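October 24, 2018
Gelldale workshop, the long bench. Notes on Yap, finger set 2.

Present: me (Boyang Xie), Qianru Qiu in the morning, Saskia Rakena after lunch. The new fingers from the Clarum filament came off the printer last night and I fitted them today before I swept the bench. Old fingers are in the tin with the wide rubber bands. Please do not throw them away yet.

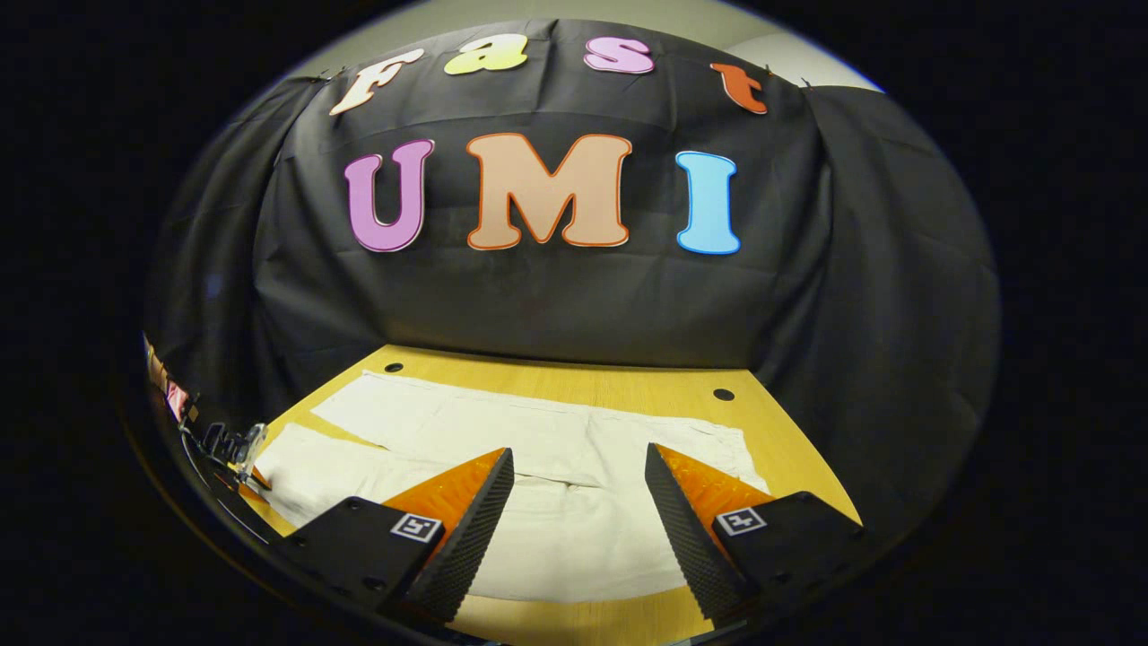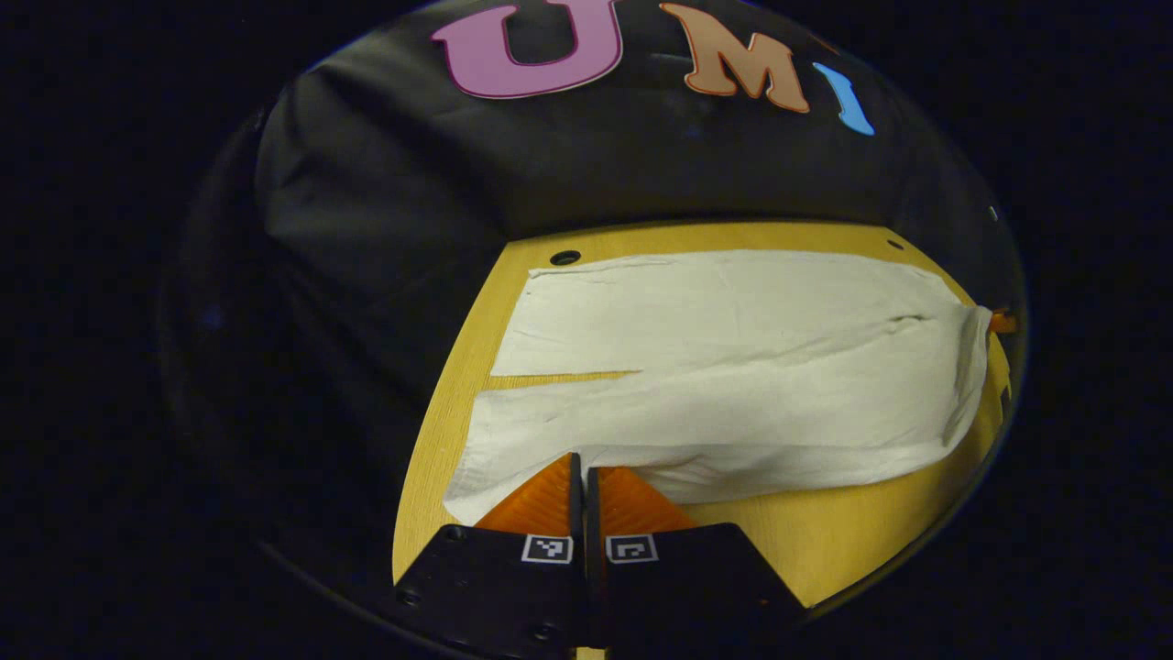 White towel on the wood, fingers apart in the first and nearly together in the second.

Why do we print the fingers soft and the mounts hard, when one material would be faster?

The finger must bend around the thing it holds, and the mount must keep its shape so that the marker on it stays at the same angle to the camera. When we tried everything in the soft material, the marker moved each time we squeezed, and the width we calculated from it was wrong. Two materials take one more evening of printing and the measurement stays usable.

Now the details, for Rongrong Cao especially, who will continue with it.

Fingers. Printed flat on the side, slow, fan low. Each came out at 39 grams including the brim, I did not weigh again after cutting. The left one had some strings inside the ribs and I pulled them out with the long tweezers. Do not use the hot air for this. I did it with the set before and the rib went thin at one place, you can feel it with the nail.

Mounts. Same file as before, only the screw holes are opened a little with the hand drill. The Ruvard screws go in well now, but the head of the lowest one on the right was already damaged when I took it from the box. I have put it in anyway. Must be changed before it gets stuck for ever. There should be more in the drawer under the vice, if not, Rongrong Xie knows which length we ordered.

Opening. Fully open I measure 103 mm between the pads with the calliper, fully closed there is still a small gap. I wanted the pads to touch. Qianru thinks the stop on the slider is too thick and I think the mounts are not seated to the bottom. We took the right mount off, cleaned the seat with a brush, put it back, and the gap was the same. So she is probably correct. The stop can be filed, but please file only one side and measure in between.

Trigger. Spring is too strong for a whole afternoon. My forefinger hurts and Saskia, who has smaller hands than me, had to use two fingers to close it. I looked for a weaker spring in the mixed box and found one which is the correct diameter but too long. Cutting a spring always makes one ugly end, so perhaps we buy.

Towel work. The aim is to pick up one near edge and fold it to the far edge. I made 71 tries with the new set, Saskia wrote the results in the blue book, so I do not copy them all here. What I noticed:

– With the tips flat on the wood the cloth slides in front of them and does not go between. A small tilt helps, I would say the hand a bit lower than feels natural.
– Closing slowly is better than closing fast. With fast closing we often got the top layer only.
– The pad texture holds well when there is a real fold between the pads. On a single layer it is so-so.
– After many tries the wood has dust from the towel and it becomes slippery. Wipe with the dry brush. I wiped with a damp rag one time and then had to wait until the top was dry again.

Saskia asked if we should tape the towel at the back edge so that it stays straight. I said no, the arm will not have tape later. She said the arm will also not have a sore finger, and this I must accept.

Light. In the late afternoon the lamp over the drill press makes a shine on the markers and the tracking lost the left one for some seconds each time I turned the wrist outward. I switched the lamp off and it was better. Matt paper for the next markers? Qianru has a few sheets at home and will bring them. When we glue new ones, glue stick only, the liquid one made bubbles under the last pair.

Not done today: cable holder on the handle (it is only tied with thread now), label for the battery box, and the calibration after changing the mounts. The calibration must be done before anybody uses today's widths for something serious. The files are on the workshop computer, in the folder with the finger set name, and I have written "uncalibrated" in the note beside them.

To buy or find: weaker spring, one more roll of the Clarum, small file with a handle that does not fall off.

Rongrong Cao, the key for the cupboard is back on its hook. Charge the battery before you start, it was on the last bar when I left.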